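Assistant Coach, Women's Basketball (part-time)
Cliterberg Basketball Club

Start: January
Reports to: head coach
Hours: two evening practices a week, plus games

We're looking for an assistant coach to join our women's senior side for the second half of the season, and with luck for a good while after that. We had a lively autumn. The team moved up a division in the spring, lost its first few games by not very much, and has since worked out how to play at the new pace. The gym is noisy again on game nights and the players want more coaching than one person can give them. So we'd like to hear from you!

What you'd be doing

Most of the job happens at practice. The head coach runs the session plan and you'd take the guards for the first part of the evening (ball handling, footwork, reading the pick and roll) before everybody comes together for team defence. We press a lot, probably more than is good for us, and we need someone who enjoys teaching rotations and will stop a drill when the weak side falls asleep.

On game nights you'd sit on the bench, keep an eye on fouls and timeouts, and talk to the substitutes before they go in. You'd also put together a short scouting note on the next opponent. It doesn't have to be fancy. A page on how they start their sets and who likes to go left is plenty, and the players do read it.

We have 4 away trips left after the New Year, the longest of them to Pandey, which means leaving after lunch and getting home late. The club minibus does the driving for all of these except the Tritar game, where we travel by train because the parking is hopeless.

Who we're after

You should have coached or played at club level or above, and hold a basic coaching certificate or be willing to take one with us before the summer. We'll pay the course fee. A current first aid certificate would be handy, and we can arrange that too.

Beyond that we're open. Some of our best coaches came up through the junior sides, and one started with us as a scorekeeper. If you've only worked with teenagers, or only with men's teams, or you stopped playing years ago and miss being in a gym, please still apply. You do need to be comfortable speaking up in a loud hall and happy to be argued with by a point guard.

Pay and practical things

The fee is 840 a month through to the end of the season, with travel to away games covered on top. You'd get club kit, a key to the equipment store and free entry to all home games for you and a guest. Practices are at the Lukance Sports Hall and begin at 7 in the evening. The bus stops outside and there's space for bikes by the side door.

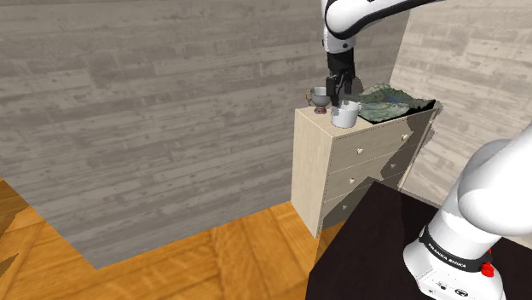 The hall holds up to 1129 people when the upper seats are open, and for the local derby they usually are. If you've never stood courtside there with a full house stamping on the boards, it's a very good reason to apply.

How to apply

Send a short letter and a list of the teams you've worked with or played for to the club office at Lukance Sports Hall. Please tell us which evenings you can't do. We don't need a video or a playbook, though if you have a favourite out-of-bounds play we'd love to see it drawn on the back of something.

We'll invite a few people to help at a practice in place of a formal interview. Bring trainers, as you'll be on the floor. Afterwards there's a chat with the head coach and two of the players, and we'll let everybody know either way within the week.

Applications are open until the post is filled.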